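Trarnen Home Coffee Board > Machines and Setups > Where do you put the thing?

beanthere_647
Sun 16 July
We finally moved into the place on Evavdale Road and I get to plan a coffee corner from scratch!! The kitchen is an L and I have two spots in mind, the inside corner or the short run by the window. Window has the light and a view of the neighbor's plum tree. Corner has the outlets. Which would you pick?

lurel_fan
Corner, every time. I had mine under a window for three years and the sun cooked my beans, plus I was wiping splatter off the glass every single morning.

Gemma Fiore
Oh, I have to stick up for the window here. Pulling a shot while the sky is getting light is the best 2 minutes of my day and I would not trade it for any number of outlets. Keep the beans in a cupboard, problem solved.

lurel_fan
Cupboard is fine until you're walking back and forth with a full hopper. And steam on a cold window in winter -- no thanks.

potlid
What's your counter depth? A lot of people forget the water tank. If it fills from the back you'll be dragging the machine forward every other day, and in a corner that gets old fast. Mine lifts out from the top, but then the upper cabinets have to be high enough. Measure with the lid OPEN.

beanthere_647
Good call, I measured with it closed, lol. There are 17 inches to the cabinet. Tank lifts out of the top. Going to go check again right now.

Gemma Fiore
17 is tight! See, no cabinets over a window :)

potlid
She's got you there.

lurel_fan
Fine, but you can take down one cabinet a lot easier than you can add an outlet. I did exactly that at my old place and used the door as a shelf for cups.

beanthere_647
OK, lid clears, barely. I'm leaning corner and I'm so excited. Now I have to choose a countertop, and my sister says white will show every coffee ring. Anyone living with white?

belay_on
We have white and I love it, rings and all. You see the mess, you wipe the mess, and the whole corner feels bigger. I'd also push the machine back against the wall, on the left, like the beige-pink one with the gray front panel, so there's open counter to the right of it for tamping and for a milk pitcher. If you're left-handed, flip all that. And get a mat for under the portafilter before you do anything else, I chipped my edge in the first week.
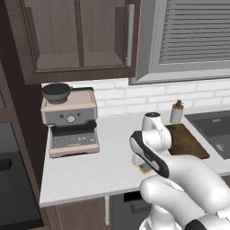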